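Brover Wireless Controller review

By Róisín Cronin
25/01/2026

The Brover is a mid-priced gamepad for PC and Android, and I have been using it as my only controller for six weeks. Most of that went into Malach, a slow fantasy RPG with a lot of menus, and Triệu, an online shooter where a bad stick gets you killed. It did well in one and fine in the other.

Setup is easy. Plug in the dongle, hold the power button until the light stops blinking, and Windows picks it up as a standard pad. Bluetooth took me two tries on my phone and one on my laptop. The pad remembers up to four devices, and you switch with a button on the back that is too easy to press by accident.
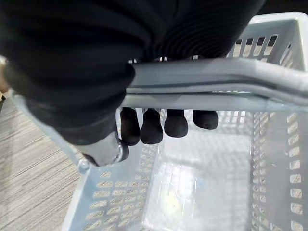 Can you use it while it charges?
Any USB-C data cable will do, and the pad switches to wired mode as soon as you connect it. The cable in the box is short, so you may want your own.

The sticks are the best part. They have a light, even pull and I set the dead zone very low without any drift. In Triệu I could track a strafing player at medium range, which my old pad made hard work of. The triggers are less good. They travel a long way before they register, and there is no physical stop to shorten them. You can change the trigger point in the app, but you still feel all that travel under your finger.

Face buttons are quiet and a little soft. The D-pad is stiff on the diagonals – fine for picking potions in Malach, poor for fighting games. There are two back paddles, and both can be remapped without the app.
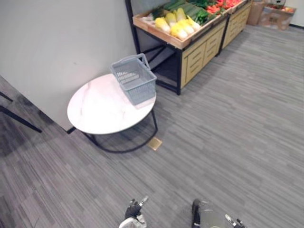
An empty basket on the side table.

Battery life was better than I expected. I got 6 evenings out of a charge with rumble on low. The low-battery light comes on late, with maybe half an hour left, so check the level in the app before a long match.

The app itself is called Zumow and it needs work. It asks for an account before it will update the firmware, and the update I installed, build 931, wiped my saved profiles. They can be exported to a file first. I would do that.
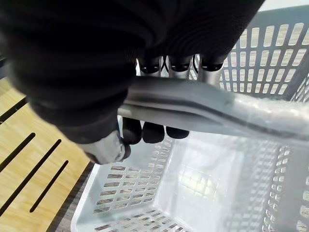

Does it work with a Mac?
Basic input works over Bluetooth, but there is no Mac version of the app, so firmware updates and trigger settings have to be done on a PC or phone.

Good: sticks, battery, remappable paddles
Bad: long triggers, stiff D-pad, account needed for updates
Score: 4 out of 5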